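Trucos para que la despensa no se te apelmace (azúcar, sal, harina y compañía)

Publicado el 02/05/2018 en Despensa y trapos

Vivo en un piso con una cocina muy mona y muy húmeda. La ventana da a un patio interior, el tendedero está justo debajo y, en cuanto pongo una olla de caldo, los azulejos sudan. Con este panorama llevo años peleándome con la sal hecha piedra, las galletas blandas y el azúcar moreno que hay que partir con martillo. Varias me habéis pedido que junte en una sola entrada todo lo que he ido contando a trozos, así que allá va, y perdonad que sea tan larga (es que me embalo).

Primero, mirad dónde lo guardáis

Yo tenía el azúcar y la harina en el armario de encima de los fogones. Comodísimo, lo abres y ya está. Pues es el peor sitio de toda la cocina: le sube el vapor, le sube el calor y encima se queda esa capita pegajosa de grasa en las puertas. Lo cambié todo al armario bajo que hay junto a la nevera, pero en el lado contrario al motor, y solo con eso la sal dejó de hacer grumos durante buena parte del año.

Si no tenéis más remedio que usar el armario de arriba, poned ahí los platos y las fuentes y dejad la comida para otro lado. Tampoco me gusta el de debajo del fregadero, ni para las patatas. Una tarde perdió agua el sifón y tuve que tirar media despensa.

La sal

El truco del arroz es de toda la vida y funciona regular, os lo digo con cariño. Unos granos en el salero ayudan, pero hay que cambiarlos de vez en cuando, y casi todas los dejamos ahí hasta que se jubilan. Lo que mejor me va es tostar antes el arroz en una sartén sin aceite, un par de minutos, dejarlo enfriar del todo y meterlo entonces. ¡Mucho mejor!

La sal gorda la tengo en un cacharro de barro con tapa de corcho, sin arroz ni nada, y se porta bien. Si se humedece, la extiendo en la bandeja del horno cuando acabo de asar algo, con el horno ya apagado y la puerta entornada. Al rato está suelta otra vez.

El azúcar blanco

Aquí hay menos misterio. El azúcar blanco aguanta lo que le echen mientras no le entre agua, y el agua casi siempre se la metemos nosotras con la cucharilla del café. Removemos, chupamos, volvemos a meterla (no mintáis) y luego salen esas bolitas marrones tan feas. En casa puse una cucharita solo para el azucarero y la dejé dentro. Protestaron una semana.

Otra cosa que hago es no llenar nunca el tarro encima de lo viejo. Vacío lo que queda en una taza, lavo el bote, lo dejo secar boca abajo toda la noche y al día siguiente echo lo nuevo y encima lo que había en la taza. Así se gasta primero lo antiguo. Y cuando digo secar es secar de verdad – pasad el dedo por el fondo y por la rosca de la tapa, que ahí siempre se queda una gota.

Para el azúcar me gusta el cristal. Se ve cuánto queda sin abrir, no coge olores y se limpia de maravilla. Los botes de plástico en los que he guardado pimentón o curry ya no los uso para otra cosa, porque el olor no se va ni con bicarbonato ni con limón ni con rezos.

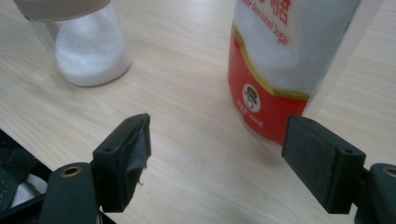 Azúcar blanco en tarro de cristal transparente, para ver de un vistazo lo que queda.

Si ya se os ha hecho un bloque, no lo tiréis, por favor. Metedlo en una bolsa de las gruesas, cerradla, envolvedla en un trapo y pasadle el rodillo por encima. Lo que no se deshaga sirve para almíbar, para el caramelo del flan o para la mermelada, que ahí le da igual estar entero o roto. Yo tengo una bolsa de trozos reservada para las compotas de septiembre.

El azúcar moreno va al revés

Esto me costó entenderlo. El blanco se estropea por la humedad y el moreno se pone duro cuando la pierde, así que guardarlos igual es un error. Al moreno le meto un trocito de piel de naranja o una rebanada de pan de molde dentro del bote bien cerrado. La rebanada la cambio cada pocos días y la naranja la vigilo, que si te olvidas sale moho y adiós a todo.

Una lectora me escribió que ella usa una nube de golosina. Lo probé, muerta de curiosidad, y funciona bastante bien, aunque mis hijos encuentran la nube antes de que haga efecto. También venden unas piezas de barro que se ponen en remojo y se meten en el bote. La mía me costó 9 euros en Kindville, la tienda de menaje que hay cerca del mercado, y después de dos inviernos sigue entera. Una maceta rota y bien limpia haría lo mismo, supongo, pero no lo he probado.

Si ya está como una roca y lo necesitáis para hoy, ponedlo en un cuenco, tapadlo con papel de cocina mojado y escurrido y dadle golpes de microondas muy cortos. Cortos, ¿eh? La primera vez me pasé y me salió una especie de lava que tuve que sacar con cuchara de madera. Manejadlo con cuidado, que el azúcar caliente quema muchísimo.

La harina y los bichitos

Tema delicado. A todas nos han salido gorgojos alguna vez y todas hemos puesto cara de que eso pasa en casa de otra. Muchas veces vienen ya en el paquete, así que no os fustiguéis. Lo que hago es meter la harina en el congelador unos días nada más comprarla, bien envuelta, y luego dejarla a temperatura ambiente sin abrir hasta que se le va el frío. Si la abrís helada, el aire de la cocina le deja humedad y tenemos engrudo.

Después, a un bote con tapa de goma. Dejo una hoja de laurel dentro porque lo hacía mi abuela, y de verdad que no sé si sirve para algo, pero huele bien y no molesta. El laurel lo cambio cuando me acuerdo.

La harina integral, los frutos secos molidos y el coco rallado van directos a la nevera. Se ponen rancios enseguida con el calor y ese sabor no hay bizcocho que lo tape. Si tenéis dudas, oledlos: lo rancio recuerda un poco a pintura vieja.

Limpiar los armarios sin volverse loca

No vacío toda la despensa de golpe. Lo hice una vez, un sábado, y a las ocho de la noche cenamos pizza rodeados de paquetes de lentejas. Ahora voy balda por balda, una cada semana, y me ventilo cada una en un rato mientras se hace el arroz.

Paso primero la aspiradora con la boquilla estrecha por los rincones y por los agujeritos donde van los soportes, que es donde se esconde todo. Luego un trapo con agua tibia y un chorro de vinagre, y después otro trapo seco. La puerta se queda abierta hasta que la madera está seca del todo. Si cerráis con la balda todavía húmeda, el trabajo no ha servido de mucho.

Para los cercos pegajosos de miel o de aceite, un trapo mojado en agua muy caliente encima, cinco minutos, y se levantan solos. Nada de rascar con el cuchillo – tengo una balda con una raya preciosa que me lo recuerda todos los días.

El papel para forrar baldas lo he dejado. Se levantan las esquinas y las migas se cuelan debajo. Lo que sí pongo es un plato viejo bajo la botella de aceite y otro bajo la miel, y cuando están sucios van al lavavajillas y listo.

Etiquetas

Probé las de pizarra, las imprimibles y unas imantadas que se caían con mirarlas. Al final uso cinta de pintor y rotulador permanente. Apunto qué es y la fecha de caducidad del paquete, y cuando cambio el contenido arranco la cinta sin dejar pegote. No queda de revista, pero hace tiempo que no confundo el azúcar glas con la maicena (el día de las croquetas dulces no lo ha olvidado mi familia).

Si compráis a granel, haced una foto con el móvil a la etiqueta de la tienda. Para los tiempos de cocción de las legumbres me ha salvado más de una vez. O recortad las instrucciones del paquete y metedlas dentro del bote, contra el cristal.

Un absorbente casero

En lo más húmedo del invierno pongo en el armario un cuenco con arroz crudo o con bicarbonato, al fondo, donde no lo tire nadie. El bicarbonato lo remuevo cuando hace costra y, cuando ya no da más de sí, lo echo por el desagüe con agua caliente. Los sobrecitos que vienen en las cajas de zapatos no los meto con la comida, aunque en el cajón de los manteles me van muy bien.

Y ventilad, aunque haga frío. Diez minutos con la ventana abierta después de cocinar, y la campana encendida desde antes de que hierva el agua.

Me dejo fuera el café y las especias, que dan para otra entrada entera y tengo unas cuantas manías con el pimentón. Si tenéis algún truco para las galletas saladas, dejádmelo en los comentarios, que con esas no he encontrado todavía la manera y en mi casa duran crujientes una tarde.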